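Leg insertion cell keeps stalling at the socket -- pads or calibration?

wanholm_tech
Two-arm cell, furniture leg assembly. The program is at 369 cycles since the last pad change and the right arm has started faulting on force right at the socket. Integrator (Flamis) says swap the finger pads and carry on. I don't buy it. Pads don't move a tool center point.

purba41
Post pictures. Every "calibration" thread here ends with somebody's loose bracket.

wanholm_tech
Fine. Cell and wrist views:
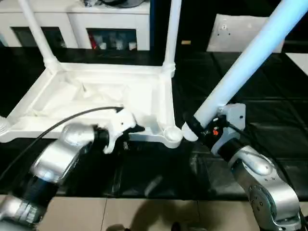
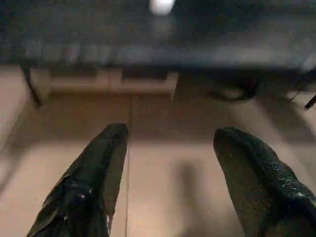
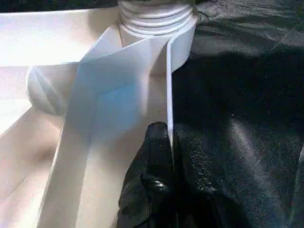 Wrist cameras haven't been touched since December. I re-ran the hand-eye routine at 6 am and it passed, which tells me very little -- it passed before the faults too.

Debashish Debnath
I'd check the tray before either arm. If nothing clamps the base to the mat, one arm leaning on the rim can shift it a hair, and your socket isn't where you taught it.

purba41
A hair won't trip a force limit. What's it set to?

wanholm_tech
12 newtons. Itus default.

purba41
That's your problem. Way too tight for a plastic press fit.

Debashish Debnath
Disagree. Raise it and you'll crack sockets and call it fixed. Put down a stop block, run 41 cycles, log the faults, then talk about limits.

wanholm_tech
Stop block I can do tonight. Limit stays put. Still not buying pads.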